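The planner was called Makokha, after the street where its first version had been written, and it had one bad habit. It waited.

She had the log open at line 959. The perception module had found the clear packet, scored it and passed on a grasp. Makokha had taken the grasp and then sat on it for 800 milliseconds, asking for the same pose again and again.

She scrolled back up to the recording and let it play to the hold, the packet upright between the blue pads.

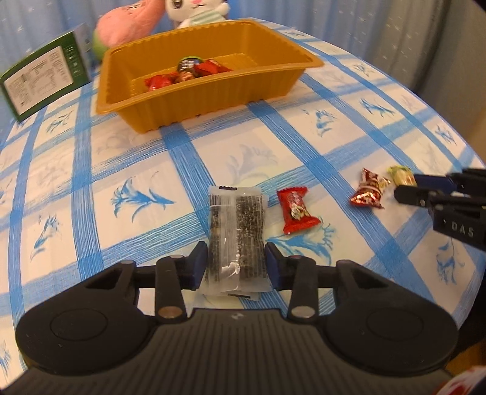

Norton thought the delay was in the filter. Clear plastic gave noisy depth, the message said, so the pose kept jumping and the planner kept throwing it out. Had she tried 400 for the window?

She had tried 400 in July. She tried it again anyway — the build took no time — and the planner waited just as long.

So she read the code from the top, which she had put off all week. On line 143 there was a check for a second arm. If two grippers were near the same target, the planner asked the other one to yield and listened for an answer. The other one ran the same code. It was asking too.

She stopped the replay at the yellow candy.
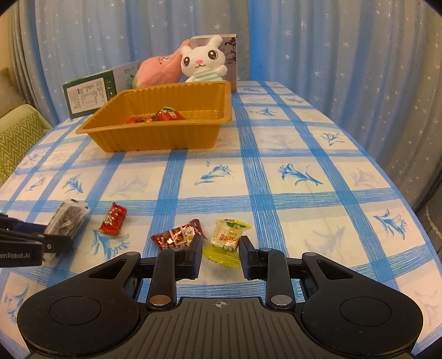
She gave each arm a number and let the lower one go first. It was four lines, with a comment longer than the fix. Then she wrote back to Norton that the filter was fine, started the full set of replays, and went to find something to eat.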